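Zanitz Everyday hand towels, set of three

I have owned bad towels for most of my adult life and had stopped minding. Then the old ones began shedding into the sink, and I ordered the Zanitz set from Flurkent for 35 pounds, in orange, teal and pale green.
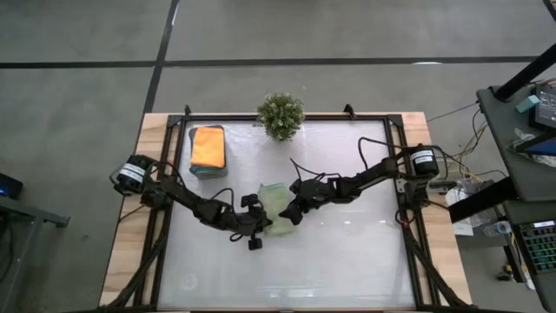 Words by Mitsuko Morikawa
Monday, March 10, 2025

The orange is properly orange, a lifeboat sort of shade, and it is the best of the three. It folds into a tidy rectangle and has the decency to remain one. The teal does the same job with less shouting, and looks rather smart at the bottom of a pile.

The pale green is another matter. It is thinner and softer and has no interest in corners. I have folded it in half, in thirds and in a temper. Leave it on the worktop and it bunches up like a lettuce – lovely against your face, hopeless on a shelf.

Drying hands is what they're for, and all three manage it. The ribbing on the orange one gives it some grip, so it takes the water off and doesn't just move it about. I washed the set at the temperature on the label with some old Serrano pillowcases, which came out the same white they went in.

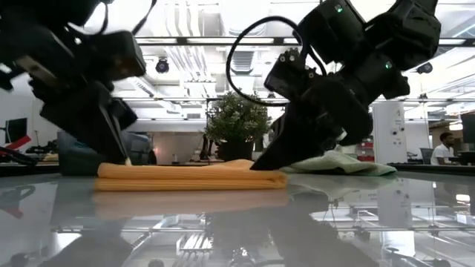
Should you buy them?

If you keep your towels on a rail, yes. If you have open shelves and opinions, buy two oranges and skip the green. Flurkent sells the colours singly, though it hides the option under the delivery details. My Rumenon ones cost more and went scratchy by July.

Four stars. The green one loses the fifth.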